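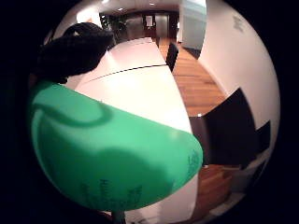 Figure 7.1 A green balloon close to the lens, with a long white table behind it.

Chapter 7
What the Planner Does Not Know

Most planning software assumes that objects keep their shape. Give it a box, a pose and a goal, and it will return a path, often a good one. Give it a balloon and it will also return a path. That should worry you more than an error message would.

Gerd Steinbach and Iraís Salinas ran the Skellix planner 254 times on balloon handling and reported that it found a plan every time. Read the claim slowly. A plan is a list of poses. The report says little about how many plans survived contact with rubber, and the two authors did not agree on what counted as a success.

Perception has its own trouble. Look again at Figure 7.1. The glossy surface carries a dark reflection, and a simple color threshold may cut the balloon into 2 regions. A depth model may do no better. Vendors like to say that more data fixes this. Perhaps it does, but ask which data, and who checked the labels.

In this chapter we build a small controller for soft objects and then try to break it. Section 7.1 covers contact models. Section 7.2 covers segmentation of shiny surfaces, using 400 frames from the Plidov set. Before you start, write down what result would convince you that the controller does not work. You will need it in Exercise 2.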